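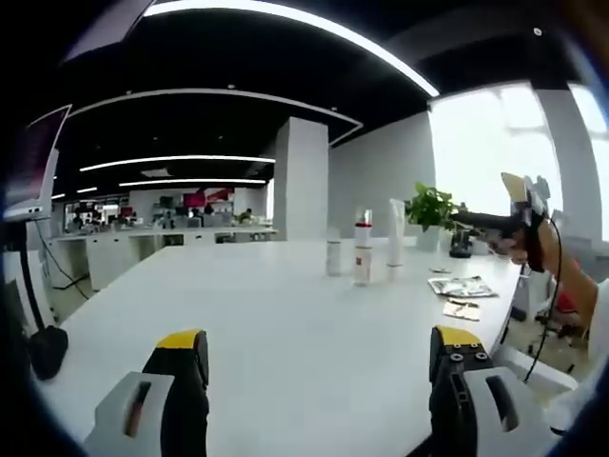
*The big white table, mid-session. Bottles in the middle, plant to the right, second gripper in someone's hand at the right.*

I have been writing the house rules for hand-held gripper recording, which is how I've discovered that I am the sort of person who writes house rules. It started in October as a sticky note. It is now version 3, it has a contents page, and I've caught myself using the word "shall".

The trouble with a hand-held gripper is that it feels like a toy. You squeeze, the fingers close, you pick up a bottle, you put it down. People assume they can't do it wrong. Then you sit down to review 70 clips and find out how many ways there are to move a bottle badly, most of them mine.

So, the rules as they stand, with grumbling.

## Before you pick anything up

**Wipe the pads.** Yellow pads show every smear of someone's lunch, and a greasy pad slips on a bottle in a way that no policy should ever learn from. I had this one as a "should". It's a "shall" now.

**Open and close fully, 4 times.** The Irnberg guide we cribbed from says to do this once, at the start of the day. I don't know what their office is like, but ours has people who borrow a device over lunch and bring it back feeling different.

**Sort out your cable first.** If the cable is going to hang, let it hang off the side of the table and stay there. Don't let it cross the work area. Don't let it go under a chair with wheels either, a clause I wrote in my best handwriting and then broke the same afternoon.

## On the table

We argued about clutter for weeks. Lanz, the older spec, wants a bare surface with only the objects named in the task. Tresudari goes the other way and says to leave the table as you'd find it. I've come down nearer to Tresudari. A real table has a plant on it, and a glossy sheet or magazine, and a card that's been there long enough to have squatter's rights. A robot that falls to pieces when it meets a pot plant isn't going to be much help in anyone's kitchen.

But there are limits, and they're written down:

- Move the background stuff between sessions, never in the middle of one.
- Anything with a lid gets the lid done up properly before it's grasped. (Ask me about the carpet. No, don't.)
- Paper that isn't part of the task stays flat.
- If there's printing on it and the printing is somebody's personal details, it comes off the table.

## Two devices, one table

This section is all new, and it's the one I'm proudest of, god help me. When two people are recording at once, you agree out loud who's going first. You keep your fingers open and your hand back until the other person has released. No reaching over. We had a draft hand signal for this and it looked like we were directing aircraft, so it's gone.

## People in the background

An open-plan office has people in it. They're at their desks trying to do their own work, and they didn't sign up to be scenery. The rule is that everyone on the floor gets told before we start, the notice stays up, and anyone who says no gets a session scheduled around them. Clips go through the blurring pass in Jorneretti before anybody outside the team sees them. I don't care how good the grasp was.

Screens are the same. If you're sitting in view of the table, please close your email.

## Still unresolved

Lighting. Bright windows at one end, a black ceiling with strips at the other, and the present wording is "reasonable", a word that has never once settled an argument. Clause 62 is blank apart from the heading. Suggestions welcome - short ones, ideally, as I'm the one who has to renumber everything.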